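The Kistar Reading Journal

I've kept a book log for years, mostly on the backs of receipts, so when Randine brought out the Kistar I bought one with my own money and I've been scribbling in it since April. It's a hardback with 90 book entries, two pages each, plus an index at the front that I keep forgetting to fill in.

Each entry gives you title, author, dates, a big lined space and a little box for quotes. I wish the box were bigger! I copy out whole paragraphs when a novel gets me — the Camden mysteries did, all 4 of them — and I end up writing sideways up the margin.

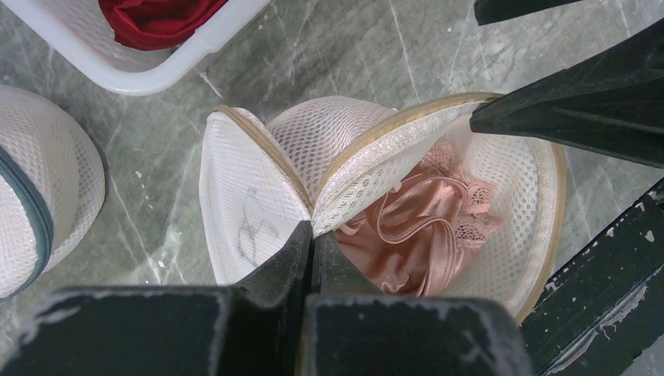 The paper takes fountain pen nicely (my blue-black doesn't bleed, though a fat marker will). It lies flat after the first week or so, and the ribbon is long enough to find with your thumb. I've filled 74 entries and the spine's still tight.

Covers come in moss, rust and navy. I got mine from Haddad Books, who'll also sell you the refill index cards — handy if you lend things out and want them back.

Page updated 2020-11-27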